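Getting the Plush Under Control
Posted by Jussara Tavares, 30/04/2023

Stuffed animals do not breed, but I have stopped saying so in our house with any confidence. The bed in the back room had become theirs, and guests were being asked to sleep around them.

Start by choosing a box before you choose the toys. If you do it the other way, you will end up with 27 favorites and a drive to the store. A plain cardboard one is fine. I once paid for a lidded bin from Itby and the lid has not been seen since January.

Big toys go in first, against the side. A plush tiger has a head like a melon and will not be reasoned with, so let him lean.

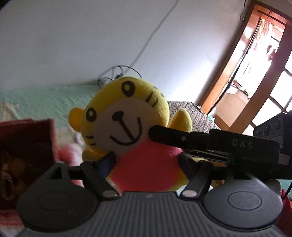
Surface wash anything with a felt face or stitched features. Cold water, a drop of dish soap, a cloth you don't love. Toys wearing clothes need the shirt lifted and the fur brushed underneath – crumbs live there. Give everything a full day to dry before it goes near cardboard.

Stand the narrow ones upright. They take up less floor that way, and you can grab one by the head at bedtime without tipping out the rest. Small, lumpy toys fill the gaps toward the back.

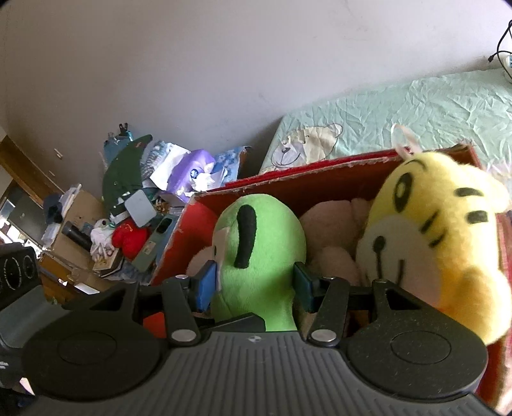

Green one upright, tiger leaning, pink one in the back of the red box.

Leave the top open if the box is in daily use. For the attic, tape it shut and write the contents on two sides, in marker, in letters a tired person can read. "Misc. soft" helps no one at 20 past nine with a child crying for the tiger.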